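Can a machine tidy your coffee table yet? Almost, says Vovel
25/09/2026

I've been following the household chore trials at Vovel's Orness site since March, and the latest results came out this morning. Short version – we're getting closer, but I'm not canceling my Saturday cleanup!

The company set its machine 26 everyday jobs, from folding dish towels to clearing a table (my own least favorite). It finished 12 of them with no help. Back in March it managed 3, so that's a real jump.
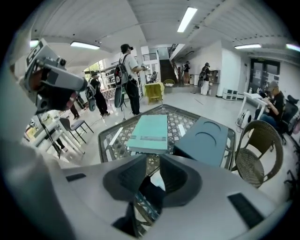

Clearing up is still the chore I'd pay to get rid of, and it's also where the machine loses the most time. Cups went fine. Flat stuff is another matter, and anybody who has tried to pick a magazine up off a shiny surface with cold fingers will understand. Think of a hardcover folder lying on a glass tabletop, with two finger pads to get under it and no thumbnail to help. A tray that pokes out a little past the rest is a kinder job, I'd guess, though Vovel doesn't break its scores down that far.

Shop-floor work looks further along. Widmer has had 2 machines restocking bins at its Daltow store over the summer, and the staff I talked to there mostly liked them – slow, they said, but fine with boxes. Soft bags still get handed back to a person.

Vovel says the next round will add laundry baskets and stairs. No price or sale date so far.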